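Courtois Row: Questions from Owners and Tenants

What is covered by the listing?
All 32 houses on the east side of Skernusville Road, including rear ells and party walls. The brick carriage shed at No. 116 is listed separately under file 3896.

Which style are the houses?
Italianate, with later Queen Anne porches on the north end. Bracketed cornices and tall paired windows are original. The bay windows are not.

Can I replace my windows?
Street-facing sash must be repaired where the frame is sound. Rear sash may be replaced if the pane layout stays the same — two over two in most units.

Do I need a permit to repoint?
Yes, for any area over six square feet. Use lime mortar. Portland cement mixes are rejected.

Are interiors reviewed?
Only stair halls. Kitchens, baths and workrooms may be altered freely, tile included.

What does review cost?
Minor work is free. Projects above $1000 carry a fee, listed on the Lundum office rate sheet.

When are applications due?
By noon on the last working day of the month. October filings are heard with November's.

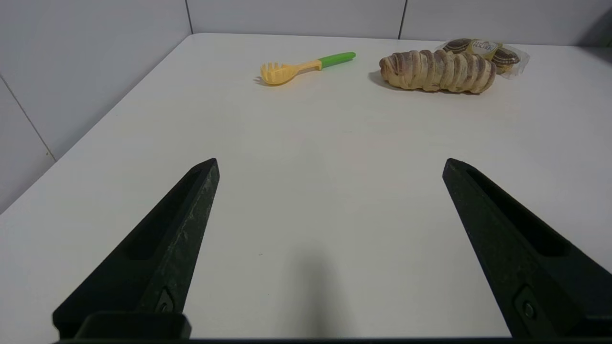 White tabletop in a tiled corner.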